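Keegan Lowther
Thread, 31st October

right. table thread. the one I said I'd do and then didn't for two weeks

Background for anyone new: we've got a dining table with tapered legs, reddish-brown, very shiny, came out of my aunt's house in Tresgate when she downsized. Seats six if two of them like each other

It has wobbled since the day it arrived. Folded card under one corner, then folded card under two corners, then a beer mat. You get used to lifting your tea before anyone leans

Finally turned it over last night. Blanket down, table on its back, legs in the air like a dead beetle. Took both of us and a fair bit of swearing in the hall

Each leg goes on with a hanger bolt into a metal corner bracket, wing nut on the inside. Two of the wing nuts I could turn with one finger. ONE FINGER. So that's most of your wobble

Third one was tight but the bracket behind it had a screw missing. Fourth leg perfect, no notes, well done fourth leg

Took all four off anyway so I could clean them. Masking tape on the top of each with a letter, same letter on the bracket. Do this. I didn't the last time I had a table apart and spent an evening swapping legs round like a shell game

Cleaning: barely damp cloth, drop of washing up liquid, then a dry cloth straight after. That's it. Do NOT go at a gloss finish with the green side of the sponge, I did that to a sideboard once and it's still got a dull patch the size of a saucer

The muck that came off. Grey. Years of shoes and hoover

Then a bit of soft wax on a clean cloth, thin as you can, leave it ten minutes, buff. Did one leg first to see if it'd go cloudy. It didn't so I did the rest

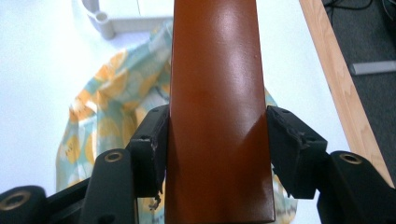
Look at the shine on that. Cherry? Cognac? Someone tell me what to call this colour

Was going to touch up the scuffs near the feet with one of those wax crayons but the only one in the drawer was more orange than anything. Held it up next to the leg and put it back in the drawer. Leaving the scuffs

Missing screw: went through the Big Jar. More than 200 screws in there and not one the right length, obviously. Ended up at Kamport on the ring road, bought a bag, used one. Remainder have joined the Big Jar

While I was there got felt pads as well. The stick-on ones come off in a month on our floor so I got the sort with a nail through the middle. Tap in gently, small hammer, dead centre. Drill a tiny pilot hole first or you risk splitting the bottom of the leg, it's narrow down there

Putting back: all four legs on finger tight FIRST. Then go round again and nip them up a bit each, corner to corner, same as wheel nuts. If you do one fully tight before the others it pulls over and you're back to beer mats

Spring washer under each wing nut too. Pennies. Should stop them working loose, ask me next October

Flipped it back over this morning. Some wobble left, tiny, and I was ready to be furious, then slid the table a foot to the left and it went. So it's the floor. It was partly the floor the whole time

Not fixing the floor

Chairs next - there's one nobody over twelve is alowed to sit on. Need to knock the joints apart, scrape out the old glue and clamp it up properly. Anyone got a sash clamp they'd lend, I've got one and I need 2

Filed under: Home & Garden > Furniture > Fixing things

147 likes

Replies

Innes Crichton
I'd call that red mahogany but I call everything red mahogany. You can have my clamp if I get it back this time

oldshedsue
Corner to corner!! Been doing mine one at a time for years, no wonder

m_tarrant
what wax did you use? mine went streaky

Keegan Lowther
just a clear one, tin's lost its label. streaky usually means too much on, try buffing it again with a clean cloth

More from this author
The sideboard and the green sponge, a confession
Getting a stuck drawer out without breaking the front
Skasow bookcase, second attempt
What's in the Big Jar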